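Olulance Block Lending
Frequently Asked Questions

Borrowing | Care and Cleaning | Building | Contact

BORROWING

Who can borrow blocks?
Anyone with an Olulance card. Cards are free for households in Grultow and the surrounding townships. Schools, child care homes and church nurseries can ask for a group card, which lets them take two tubs at a time instead of one.

How long can I keep a tub?
30 days. You can renew once by email or at the desk if no one is waiting for it. Group cards can renew twice.

What comes in a tub?
A standard tub has 130 blocks. A starter tub is smaller and is meant for children under three. The packing list is taped inside the lid and shows the count by color and by shape. Please read it when you open the tub at home, so that we hear about a missing piece right away.

Do you have wooden blocks or plastic ones?
Both. We also have a few foam tubs. The material is written on the end of the tub under the number. We don't mix materials in a tub. Wood and plastic blocks are almost never cut to exactly the same size, and a row made of both will not be level.

Can I choose the colors?
Standard tubs come in red, green, blue and yellow. There are also plain wooden tubs with no color at all. We can't swap colors between tubs, even if your child only wants the red ones. This comes up a lot.

How do I reserve a tub?
Call or write with your card number and the type of tub. If it is on the shelf, we will hold it until closing time the next day we are open. Waiting lists are longest in November and December, and a request made in those months may not come through until January.

Is there a late fee?
No. If a tub is late and someone is waiting, we will call you. If we can't reach you, we put a hold on the card until the tub is back.

What if we lose a block?
Tell us the color and shape when you return the tub. We keep a drawer of spares and can fill most gaps the same day. There is no charge for one or two. If more than 8 are missing, we ask you to pay for replacements at what they cost us.

What if we find the block later?
Bring it in or mail it in a padded envelope. It goes in the spares drawer. Blocks have come back after two years.

Can I donate blocks?
Yes, if they are clean and you know the maker. Painted blocks with no maker's name can't go into the tubs, as we have no way of finding out what paint was used. We do not need more alphabet blocks at this time.

CARE AND CLEANING

How should I clean plastic blocks?
Warm water and dish soap in a sink or basin. Rinse them and leave them on a towel until they are dry on every side. Hollow blocks hold water inside, so shake them out and stand them with the open side down. Please don't put them in the dishwasher. Some makers allow it, but several of our tubs have been warped that way and we would like to keep the rest flat.

How should I clean wooden blocks?
Wipe them with a cloth that is damp but not dripping, a few at a time, then dry them with a second cloth. Do not soak them. Soaked wood swells, and when it dries again the faces may no longer be flat. A block with a rounded face will rock under anything you put on it.

What about foam?
A wet cloth and a little soap. Squeeze the water out. Foam takes a full day to dry, sometimes two.

There is crayon on a block. Should I try to get it off?
Baking soda on a damp cloth works for plastic and for painted wood. On plain wood, leave it. We sand the plain ones ourselves once a year.

Do I need to disinfect the blocks before I bring them back?
No. Every tub is washed or wiped here before it goes out again. If someone in the house has been sick, put a note in the tub and we will set it aside for longer.

Can the blocks be used outside?
Plastic ones, yes, on a patio or a blanket. Please keep wooden ones indoors. Sand is hard on painted blocks and it gets into the seams of the hollow ones, so no tub should go in a sandbox.

Where should we store the tub between uses?
Anywhere dry. Not against a radiator and not in the trunk of a car in summer.

BUILDING

What is the best surface to build on?
Something hard, flat and level. Tile, vinyl, stone and wood floors are all good. So is a low table if it doesn't wobble. Carpet gives under the bottom row, and a tower of more than five or six blocks will lean. If carpet is all you have, lay down a large tray, a drawer bottom or a piece of shelf board. We lend boards too. Ask at the desk.

The blocks slide around on our smooth floor. What can I do?
Wash the floor and the blocks first. Dust is usually what makes them slide. If it still happens, put down a thin rubber place mat and build on that. Avoid thick foam mats, which give the same trouble as carpet.

A patterned floor makes it hard for my child to see the edges. Any advice?
A plain sheet of paper or a plain tray under the building is enough. Some children are not bothered by it. Strong colors, red and green especially, show up well against a gray or white floor even when it has veins or speckles in it.

How do I get a tower to stand up?
Start wider than you think you need to. One block on one block is the hardest tower there is for small hands, because each block has to sit squarely over the one below. With two side by side at the bottom, the next block has more to rest on. Push the bottom two together until they touch and line up their front faces before adding anything.

For the upper blocks, lower them from straight above and let go only when the whole face is resting. Children often bring a block in from the side, and the corner catches and shoves the tower over. Showing them once or twice is usually more use than explaining it. 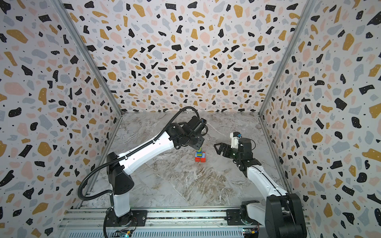
Vinzenz Berchtold wrote to us about this answer. He says the two-block start worked with his older daughter, but that his younger one would always pull the bottom pair apart to see what happened, and he would like us to mention that a gap between them is fine as long as the block above reaches across it. He is right, and children who find this out have made their first bridge. Keep the gap well under the length of the block on top. He also asked for more long blocks in the standard tubs, and we have put that on the list for the next order.

Does it matter which color goes where?
Not for the tower. It can help when you build together, though, as "put a green one on the two red ones" is easier to follow than "put it on top." For children who are learning color names, keep to two colors at first and bring in a third when those are no longer a question.

At what age do children start stacking?
Many put one block on another sometime after their first birthday. Before that they mostly bang them together, carry them and put them in their mouths. Knocking down what you have built also comes well before building. If you have questions about your child's development, please ask your doctor. We are a lending desk and can't advise on it.

How tall should we build?
Keep wooden towers below the child's chin. Foam can go as high as you like.

My child only lines the blocks up and never stacks them. Should I give back the tub?
Keep it if the child is using it. Lines, fences and parking lots are all common uses and they take plenty of blocks.

Do you have building cards or patterns?
Yes. The Wallner cards are a set of drawings that go from two blocks up to small houses. They fit the standard tub. Each card shows the finished building from the front only, so the back is up to whoever is building. Cards are lent separately and don't count toward your tub limit.

Can I take pictures of what we build and send them to you?
Please do. We post them on the Fotero page with the child's first name, or with no name if you prefer. Please leave faces out.

How do we get the children to put the blocks away?
We have no sure method. Sorting by color takes longer and some children like it better than throwing everything in. If you are short of time, push the blocks into a pile with the lid and scoop. Count them the day before the tub is due.

CONTACT

Where are you?
Side entrance, 612 Mill Street, Grultow. There are two steps. Ring the bell if you have a stroller or can't manage a full tub, and we will bring it out to the car.

When can I return a tub?
Any time the desk is open. Please don't leave tubs outside the door, as the lids are not rainproof.

My question isn't listed.
Write it on a slip at the desk or send it by email with your card number. We add to this page a few times a year.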